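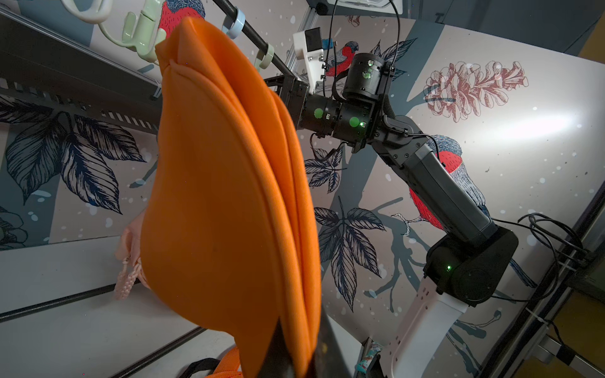 4. Installing the puzzle pack and moving your saved games

The Norkberg puzzle pack runs in the browser or as a desktop program. The browser copy needs nothing installed, so if you only want to play a quick grid now and then, skip to section 5. The desktop copy is worth the trouble if you care about keeping your saved games. The store page says your progress "follows you everywhere." Read the notes below before you believe that.

Before you start

You need 200 MB of free disk space. The store page gives a smaller number, which leaves out the sound files and the undo history. You also need the export file from your old copy, if you have one. Exports made with Filex open without changes. Exports made with Pladport have to be converted first (step 4).

Installing

1. Close every open copy of the game, including browser tabs. The installer claims to check for this. It checks for the desktop program only.

2. Run the installer and pick Custom. The Recommended option turns on daily reminders, the leaderboard and a "brain score" that goes up when you play and down when you don't. I have not seen any explanation of how the score is worked out.

3. Choose a folder for saved games. The default is inside the program folder, and the uninstaller deletes that folder without asking. Pick somewhere else.

4. If your export came from Pladport, open Tools, then Convert, and select the file. Conversion keeps your finished puzzles and your best times. It drops pencil marks.

5. Open File, then Import, and choose the export. The progress bar reaches the end well before the import does. Wait for the word Done.

6. Open any half-finished puzzle and compare it with the old copy. If the grid is blank, go to Troubleshooting.

CAUTION: Do not turn on Sync until step 6 checks out. Sync treats the newest file as the correct one, even when the newest file is empty.

Difficulty settings

There are 27 puzzle types, and each has its own slider. Level 2 on one type can be harder than the top level on another, so don't read much into the labels. The Nwosu generator, new in the September release, is described as producing puzzles that never need guessing. For small grids I have no complaint. On the largest grids I have hit positions where I could find no next move, and neither could the Hint button – it just grayed out. That may be a fault in the hints and not in the puzzle. Either way, you're stuck.

Note: Changing the slider in the middle of a game starts a new game. There is no warning, and Undo will not bring the old one back.

Troubleshooting

Blank grid after import. Delete the imported copy, restart the program and import again with sound turned off. I can't tell you why the sound setting matters, but it has worked each time I tried it.

Error 19 on startup. The help page blames your graphics driver. Try renaming the settings file first – the program will make a new one, and updating a driver takes a lot longer.

Best times show as zero. Open Statistics and press Rebuild. Times from the browser copy are not recovered.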